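4.2 Where the clean laundry waits

The model described in Section 3 assumes that a garment is either dirty, being washed, or put away. Our diaries suggest this is wishful. Across the 56 households that returned a usable diary, the longest stage in the life of a washed garment was the one our coding sheet had left out: the period after drying and before the drawer. We have called it the interim, mostly because the participants' own names for it were not fit for a table heading.

The interim has a geography. The most common site was the bed, followed by a chair that had once been bought for sitting. Beds have an obvious drawback as storage, in that somebody eventually wants to sleep in them, and this turned out to be their chief attraction. Participants described putting clean clothes on the bed as a way of forcing their own hand before nightfall. "If it's on the bed I have to deal with it," wrote one respondent in Wetska, whose diary for the same evening reads, in full, "moved it to the floor."
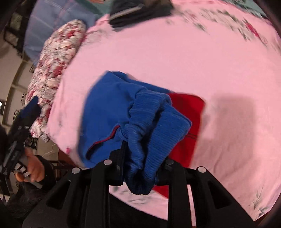 Moving of this kind, which we coded as a transfer, made up 123 of the 300 handling events in the diaries. A transfer takes effort and leaves the garment no closer to being put away. Earlier drafts of this paper classed it as wasted labor. Geum-ok Baek objected during coding that transfers were often how people found the shirt they needed for the next morning, and after rereading the entries we gave in. A pile that is moved is also a pile that is searched, and several participants appeared to run their whole wardrobe on this principle.

Bulky items stayed in the interim longer than small ones. Sweatshirts and fleeces did worst. They are awkward to fold, too thick for most drawers, and, in the view of many respondents, not worth a hanger. They were also the items most often worn straight from the pile, so that a popular sweatshirt could go a whole month without touching furniture designed for it. Socks had their own troubles, which are dealt with in Section 5 and, at greater length than the editors would like, in Moon and Foulkes's companion paper.

Fig. 4. Route of a washed garment, redrawn from the diaries. Solid arrows show the route participants described at the first interview; dashed arrows show the route they wrote down. The loop between bed and chair has been simplified for legibility.

Two limits should be noted. The diaries covered a single April, and the interim may behave differently in winter, when there are more sweatshirts and less will to live. Participants also knew we were interested in laundry. Three of them apologized to us in writing, and one household in Hamann put everything away on the day before the closing interview, a burst of activity we have left in the data with a footnote.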